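Handheld gripper budgeting

Handheld gripper budgeting is the planning of purchases for stations where people work with grippers held in the hand, usually to record tasks that a robot arm is later meant to repeat. It is often sold as the cheap way into automation. The claim holds for the first invoice and gets weaker after that.

A two-hand station needs a pair of grippers, mounts, cables, a table, a frame and a stock of household objects. Tromorside, a reseller, listed its starter pair at $1,458 and left out the table, the frame and all spare parts. Buyers at Zerota set aside $3,000 per station and went over it, mostly on replacement cables and jaw tips. 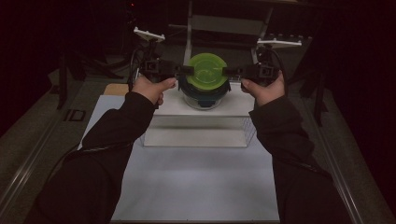
Labor is the larger cost and the one most often missing from quotes. Aparecida Evangelista, who reviewed spending at the Barros workshop, found that plans assumed operators would record all day with no time for resets, breaks or failed takes. Her review put the allowance for lost time at more than 20 percent of paid hours. Vendors have disputed the figure but have not published one of their own.

Supporters, among them Emerson Pacheco of Fladov, argue that handheld stations put off the purchase of robot arms until a task is proven. Critics reply that a delayed cost is still a cost - and that recordings may need to be redone if the arm finally bought carries a different gripper. Few published budgets include a line for this.

See also: Equipment leasing; Total cost of ownership; Robot end effector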